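Unit 6: Comparing Grippers and Camera Views in Simulation

Course handout for laboratory section, Wednesday

Purpose of the session

In this unit students compare two gripper settings and two camera placements on the same simulated arm. Prenura and Clolgate are the names used in the lab files for the two gripper settings. Prenura closes quickly and applies a fixed force. Clolgate closes slowly and stops when the finger pads meet resistance. The arm, the table and the blocks stay the same in every trial, so that any change in the results can be traced to the gripper setting or to the view.

Each pair will complete 106 trials over the term, of which 23 are assigned to this unit. Students should read the whole handout before starting the simulator. A trial that is stopped early must still be entered in the log, with the reason given in the last column.

Part A: The wrist view

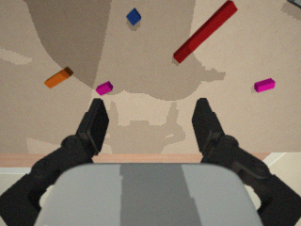
The wrist camera moves with the hand, and its main strength is that the fingertips are always in view. A student can judge how a block is turned in relation to the pads and correct the wrist angle before moving down. Its main weakness is lighting. The arm throws its own shadow across the work area, and a block such as the orange one, which lies partly in a dark patch, can be harder for a color-based detector to separate from the table than the magenta block in the clear area at the right. Long objects are a second difficulty. The red bar reaches the top of the view, so its full length cannot be relied upon when the grasp point is worked out. Students should raise the hand and take another reading before choosing a grasp on any object that touches the border.

Record the following for every wrist-view trial:
Gripper setting (Prenura or Clolgate)
Target color and shape
Wrist angle at the start of the descent
Result: held, slipped, pushed away or missed

The time limit for a single grasp is 15 seconds, counted from the first downward motion. Do not change the closing speed during a trial.

Part B: The room view

The fixed camera is used to check the path of the whole arm. It shows the bend of each joint and the height of the hand over the table, neither of which can be read well from the wrist. It is a poor choice for fine alignment, as the smaller pieces take up very little of the view and may be hidden behind longer ones. Trials in this part use the Hermans controller with the Lalau path planner turned on, and the planner is limited to 800 steps per attempt.
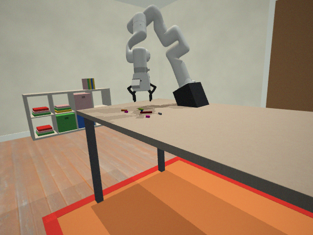
One student in an earlier section objected that the fixed camera should not be scored on grasping at all, given that it was placed to watch the arm. The objection is a fair one, and the scoring sheet now lists path errors and grasp errors in separate columns. Pairs should fill in both columns for both cameras, even where a column is expected to favor one of them.

Written work

Submit one page per pair. State which gripper setting performed better on the small blocks and which performed better on the bar, and support each statement with figures from the log. Where the two cameras led to different grasp points for the same object, include both readings. Logs are to be attached in their original form, including failed trials.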